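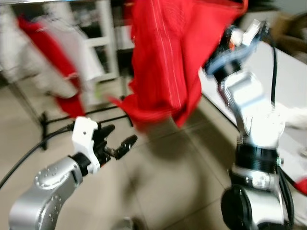 Wednesday, May 1, 2024

First gas! Well, first gas for us, meaning the Serkitz line is open and the Dekstead plant is taking its supply from it instead of trucking everything in. I was up before five and didn't need the alarm.

I've been on this project four years and I still got goosebumps when the control room called out the pressure. It came up slowly, then held, and everyone just stood there grinning at a number on a screen. 29 kilometres of pipe, all that arguing over the creek crossing, and it held!

The afternoon went to the contract people. Chiriac want a fixed price for the first 20 months and Jurkeo would sooner tie it to the market, and I could listen to them go at it all day. I used to think the selling side was the dull part. There's so much in it – who carries the risk if the plant shuts for a week, who pays for gas they've booked and not used, what happens in a mild winter. I filled six pages with notes and my handwriting got worse on every one.

Still no word on the second compressor. If it's not on site by the end of May we'll be running at low flow into winter, and I'll have to redo the whole schedule. Must ring the freight office first thing.

Walked home the long way past the river to settle down a bit. Toast and a tin of soup for tea, too wound up to cook. The meter read 798 when I left and I keep wondering what it's on now. Early start again tomorrow, and I can't wait.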